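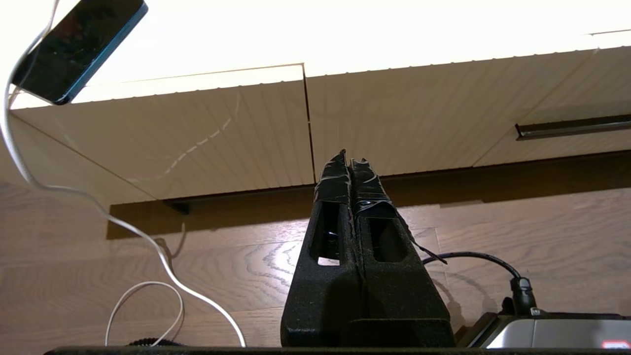

I rent a one-bedroom flat in Ellwood and I would like to ask for advice about my kitchen, or more exactly about the noise that comes into it. The neighbor above me has a washing machine which I hear every evening from 9 pm, and the spin cycle goes through the ceiling into my room. I have cabinets mounted up high, over a light wooden surface, and I was thinking whether I can put some insulation on the ceiling between and above them without taking them down. The landlord allows changes if I pay for them and if I can remove them when I leave. My budget is 232 in total. Is it possible to do something useful for this money, or should I save it?
spyros_k

Re: Washing machine noise from above
posted by dampwall77

Save it. I say this as a person who has lost one whole summer on this problem. A washing machine makes vibration, and the vibration goes in the structure. Foam tiles on your ceiling will make your own kitchen sound less echoing, but the neighbor's spin cycle will arrive the same as before. The cure is under the machine, upstairs.

Re: Washing machine noise from above
posted by Wendy Dunmore

I agree with half of this. The foam tiles do nothing, yes. But a proper second ceiling on rubber hangers does help, I have one in my bedroom. It is not for 232 though, and it is not removable, so for Spyros it is out.

Before spending anything, please go up and talk with the neighbor. Ask if the machine is level. Mine was walking across the floor at every spin and the owner did not know, he was always in another room with the TV on. We turned two of the feet with a wrench and it was much better the same evening.

Re: Washing machine noise from above
posted by spyros_k

Thank you both. I have talked with her one time, in July. She was polite but she said the machine is new and therefore it cannot be the problem. I did not want to insist. My English is good for writing, but in such a conversation I become slow and then I only say yes.

Re: Washing machine noise from above
posted by oldboiler

New machine? Then ask her if somebody took out the transport bolts. There are normally three or four long bolts in the back which hold the drum still during delivery. If they stay in, the whole machine jumps. It is very common and it also ruins the machine, so she has her own reason to check it.

Re: Washing machine noise from above
posted by dampwall77

Good point about the bolts. And also offer her a mat. I bought the Ranotus mat for my neighbor, the thick one, it was 85 with delivery. I paid and he put it. Some people will say that it is not fair that I pay, but I sleep.

Re: Washing machine noise from above
posted by Wendy Dunmore

I must disagree with the mat. On a wooden floor a soft mat can make it worse, because the machine starts to rock on it. I had this in my former flat in Brirkby. The four small hard rubber feet from Plornance were better for me and they cost less. So first ask what floor she has.

Re: Washing machine noise from above
posted by dampwall77

My neighbor has a wooden floor and it works perfectly. Maybe your mat was too soft.

Re: Washing machine noise from above
posted by Wendy Dunmore

Maybe. Or your neighbor has a lighter machine. I only say that he should not buy before he knows.

Re: Washing machine noise from above
posted by spyros_k

Update. I wrote her a short letter, as this is easier for me, and I put in it the question about the bolts and my phone number. She called me after one hour. Two bolts were still inside! Her nephew had removed the others and then he could not find the right size of wrench. I lent her mine.

Yesterday evening I heard the spin cycle again, but as a low hum, and I could hear the radio over it. The floor upstairs is tile on concrete, so I think I will try the mat after all. Does anybody know if it can be cut to size? Her corner is narrow.

Re: Washing machine noise from above
posted by dampwall77

Yes, with a sharp knife and a metal ruler. Cut from the back side, and go slowly, three or four passes.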